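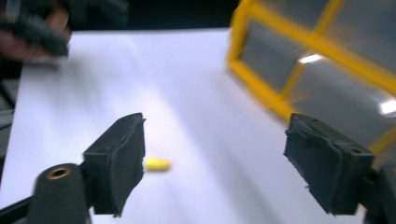
White paper covering most of a tabletop

Shop > Paper and Card > Rolls > Lakari White

Lakari White Drawing Paper Roll
Item 853

We've carried the Lakari roll for a good long while now, and it's still the paper we reach for when somebody comes in wanting "just plain white paper, but nice." It has a smooth side and a slightly toothy side, so you can letter a poster on one and work in charcoal or soft pencil on the other, and most of our customers end up with a favorite side before the first roll is gone (ours is the toothy one). Crayon, pencil, marker and poster paint all sit well on it. Very wet watercolor will make it buckle, and for that we'd gently steer you toward the Tamura block instead.

Each roll is 40 inches wide and comes wrapped in brown paper with a cardboard plug at either end. Please save the plugs! They keep the edges from getting crushed when the roll is standing in a closet, and we don't sell them separately. The core fits the Liao tabletop cutter without any adapter, and it will also slide onto a broom handle across two chair backs, the way a lot of folks at home use it.

A word on color, as people do ask. This is a clean, cool white. If you have an older roll with the green label, that one was a touch creamier, and the two won't match side by side on a bulletin board. The newer rolls have a blue label. The mill made the change in January and we sold through the last of the green soon after.

New paper likes to curl. Cut your piece, roll it loosely the other way for a minute, then leave it under a few heavy books overnight - it will lie much flatter by morning.

Sold by the single roll. Schools and larger studios can order by the pallet from our Ullmont warehouse, and delivery takes a little longer on those.

Page updated 11/02/2023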